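How to run a suturing demonstration at an open day

Posted 27/10/2022 by Kuldeep Joshi

We have put the surgical robot in front of visitors at Kotance for 6 years now, and the running order has settled enough to write down. It should suit any training centre with one console, one patient cart and a screen on the wall.

What you need

A console with its cart, two needle drivers, a tissue pad or a piece of butcher's meat, coloured thread, a large screen, and two people who know the system. One drives and the other talks. Bethel Mersha usually drives for us and I talk. We tried doing both from the console once in February and the visitors got long silences.

Before the doors open

Start the system at least an hour early and let it finish its checks. Fit the instruments and move each one through its full range. Look at the number of uses left on them, as a driver that runs out halfway through a session means stopping to change it.

Pin the tissue down at all four corners. Meat slides when it is pulled, and a moving target makes even a good operator look clumsy.

Set the wall screen to show the same view the operator has. Ours goes through a Drimex switch box, which has to be powered on before the screen or it shows nothing. Turn the room lights down at the front only. People still need to see the cart.

Group size

Keep groups small enough for everyone to see both the arms and the screen. Last time we had more than 59 people booked and split them into sessions of twenty minutes.

Running the session

1. Start with the arms still. Say which parts move and where visitors may stand. Tape on the floor helps.

2. Have the operator open and close one instrument, then turn its wrist each way. Ask people to look at the operator's hands and then at the screen.

3. Bring in the second instrument. Pass something soft between the two, such as a short piece of thread.

4. Move on to the needle. Tell the group that the robot is copying the operator's hands and is not choosing where to stitch. This is the question we are asked most. 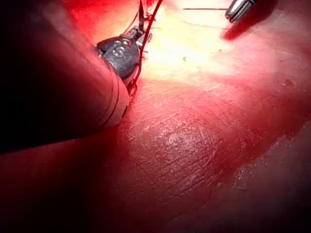
Use a thread that stands apart from the surface you are working on. Shape matters as well as colour, so keep the tail short and pull slack away from the wrist before starting a knot. If a loop catches, stop, let the other instrument take hold of it and ease it off. Visitors don't mind waiting while that happens.

5. Tie one knot slowly, with the talker naming each step. Then tie a second at normal speed with no talking.

6. Take questions while the operator is still seated, so that a movement can be shown again.

Clearing up

Straighten the wrists before taking the instruments out. Count the needles back into the tray, bag the tissue, and wipe down the console. Instruments used on meat should be marked and kept for demonstrations only. Ours live in the Thaler cupboard, bottom shelf, and the key is with Bethel.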